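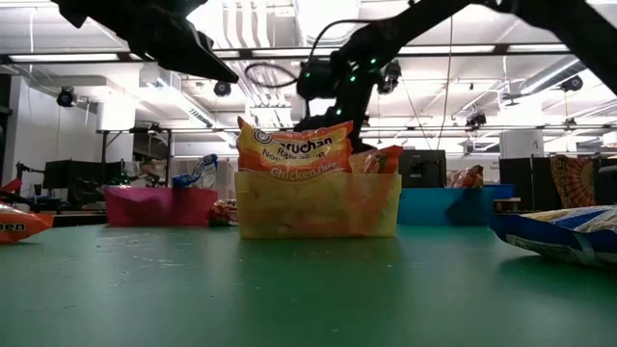 Medve Snack Shelf Club | News and Announcements

FOR IMMEDIATE RELEASE
2019-04-03

Medve Snack Shelf opens a second table in the Gredmont building, and the ramen is back

Hi everybody! I write the news for the Snack Shelf, so I get to be the one to say it: starting this month we have a second table, and it lives on the ground floor of the Gredmont building, just past the mailboxes. If you study or work on the Medve side of the street you no longer have to cross over to get something to eat between classes.

For those who haven't met us, we're a student club that sorts and gives out packaged food for free. No sign-up sheet, no card. You walk up, you take what you need, you go to class. We gave out 1,134 items in February, which was our busiest month so far and a good bit more than I would have guessed when we were still working out of one cupboard.

We sort into colored plastic bins now, and I'm a big fan. Pink, yellow, blue, all in a row on the green tabletop. The yellow one is see-through, so I can tell from across the room when it's getting low (this makes me happier than it should). Maruchan chicken ramen stands up in the yellow bin with the label facing out, and snack bags can go in next to it. Before the bins we had everything in one deep cardboard box, and the things at the bottom stayed at the bottom for weeks.

A few words on how we like the bins packed, for anyone helping on a shift. Stand the packets up if they'll stand. Don't press them down to squeeze in one more, the noodles break and people do notice. If a bag ends up on the table between two bins, pop it into whichever one has room. We aren't strict about which snack goes in which color, and I'd much sooner you finished quickly and had time to say hi to people.

The new table was paid for by a small grant of $800 from the Tuder Neighborhood Fund, and we are so grateful! Of that, $472 has gone on food already and the rest is set aside for May, when everybody is studying late and the shelf empties by dinnertime. Braletti Market, on the corner, is also taking donations for us through the end of the semester. Look for our box by the second register. They've been keeping it for us since the fall and they even call when it's full.

What we'd love to get from you: ramen in any flavor, chips and crackers in small bags, granola bars, instant oatmeal, fruit cups with pull tops. What we can't take: anything opened, anything homemade, anything that has to stay in a fridge. Glass jars are a maybe, please ask first. Check the date on the packet before you drop it off, it saves us a lot of sorting.

Our goal for the rest of the semester is 575 donated items a month across both tables. I think we can do it, especially if the dorm floors get competitive again like they did over the ramen drive last year.

Both tables are open whenever the buildings are open. Sorting shifts are an hour long and you can do just one, or come every week, whatever fits. Bring a friend, bring headphones, eat a snack while you're at it.

To help out, donate or ask about a pickup, stop by the Gredmont table during a sorting shift or leave a note in the Snack Shelf mailbox at the Medve front desk. Student papers are welcome to reprint any of this.

###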